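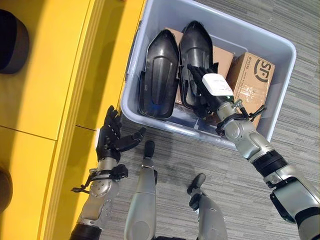

Most offices have a corner where things pile up after a delivery. At Emeck, a design office on the second floor of an old mill, it was the strip of carpet next to the yellow cabinet. Boxes came up in the elevator, somebody cut them open, and the packaging stayed where it fell.

Babar Rizvi, who looks after the building, bought plastic bins in August and put one on each floor. They are the see-through kind with a thick rim, big enough to take a couple of shipping boxes without flattening them first. He paid 238 dollars for the lot, from a supplier called Govon.

The rule is simple. Cardboard boxes and molded black pieces go in the same bin and get sorted later, downstairs. Rizvi tried separate bins first and gave up within a month. "People will walk to one bin," he says. "They won't stop and read two labels."

Downstairs, tape comes off the boxes and the good ones are kept for returns. A box with scuffs is fine for a second trip if the corners are still stiff. Anything molded is set aside and checked by hand - it stacks badly and takes up more room than it should.

The office now keeps 30 boxes on the shelf and sends the rest out for recycling. The cabinet doors open all the way again, and the carpet beside them gets vacuumed with everything else.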